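Kurs Flechten und Ordnen, Handout zu Einheit 9
Leitung: Renji Oshima, Werkraum Dakville

Thema heute ist der flache Korb mit rechteckigem Boden. Bitte achten Sie zuerst auf den Rand. Er ist dicker als die Wand und gibt dem Korb die Form – ohne ihn wird die Öffnung nach kurzer Zeit schief.
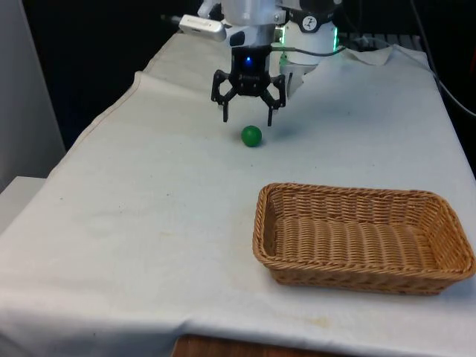 Rechteckiger Korb und grüner Ball auf weißem Tuch

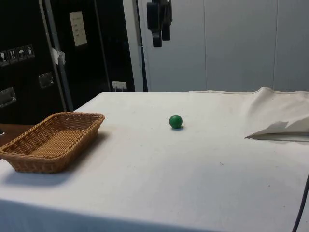 Lesezeit: 1 Minute

In beiden Bildern ist der Korb leer, so kann man das Geflecht am Boden gut sehen. Die Wände stehen etwas schräg nach außen.

Übung für zu Hause: Zeichnen Sie einen Korb von oben und von der Seite, ungefähr 30 Minuten. Den Ball zeichnen Sie bitte mit, er dient als Vergleich für die Größe. Der Schatten auf dem Tuch gehört auch dazu.

Material für das nächste Mal: 14 Staken, eine Schere, ein feuchtes Tuch. Den Text von Morikawa lesen Sie bis Seite 10.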